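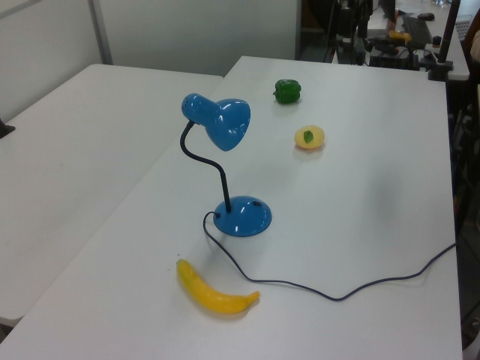
Do you need a special lamp to draw a still life at home?

Any desk lamp with a neck that bends will do for this course. The shops will tell you otherwise. The Skasia catalog has a page of "artist's lamps" and I have yet to find a sentence on it that explains what the word "artist's" adds, apart from the price.

Bullmont Evening Drawing, Week 5
Shadows on a white table

Bring to class: two pencils (one soft), an eraser, paper you don't mind ruining. Leave the blending stumps at home this week. They make bad shadows look finished.

What we are drawing
A lamp and a few pieces of produce on white. Toy fruit and vegetables are fine and I prefer them, having taught this unit in March with real pears. The plastic ones have a hard shine that many books call "unnatural." A real green pepper shines nearly as hard, so I don't put much weight on that complaint.

Most of you will want to start with the lamp. It is big, it is blue, and it has a pleasing curve in the neck. Leave it for last. A carefully drawn lamp with three gray smears beside it is the most common drawing I get in Week 5.

The one-light rule
Page 266 of the course reader says that all shadows on a tabletop fall the same way. This is true under a single distant light in a room with nothing else in it. I doubt the author drew in many rooms. Ceiling fixtures, windows and white walls all have a say, and white tabletops throw light back up into the undersides of things. Take the green pepper and the pale yellow fruit with the leaf: the pepper's shadow lies to its right and underneath, while the fruit's spreads out to the left and reaches farther. If you had followed the rule, one of those would be on the wrong side.

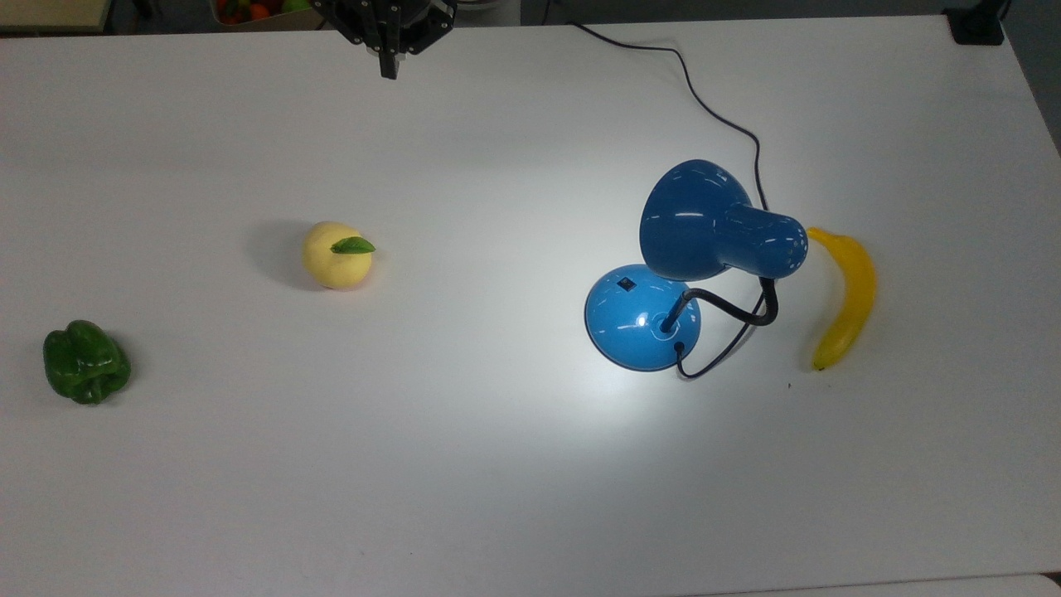 Kenta Sakamoto objected to all this on Wednesday: beginners need one rule they can hold on to, he argued, and exceptions can wait until the second term. I take the point and I still don't agree. A rule that tells you where a shadow is before you have looked will cost you more time than it saves. We left it there, and he is welcome to bring it up again.

Exercise A (first half of class)
Draw only the shadows. No outlines of the objects. Mark where each shadow touches its object and where it fades out — soft edges count as edges. If your neighbor can tell the pepper from the fruit, move on.

Exercise B (after the break)
Add the highlights by leaving the paper bare. The pepper has several on its lobes, and the lamp base has its own. Then, if there is time, the lamp. Watch the shade: people draw its opening as a full circle because they know it is round.

On "daylight" bulbs
The Didum box in the supply cupboard claims daylight color and 2,000 hours. I can't vouch for either. Pencil is gray, so the color claim matters very little to you until we start paint.

Homework
One page, one object, your own lamp. Move the lamp once and draw the shadow again on the same sheet, over the first. Write the time of day in the corner. Hand it in at the start of next class, unframed and unsprayed.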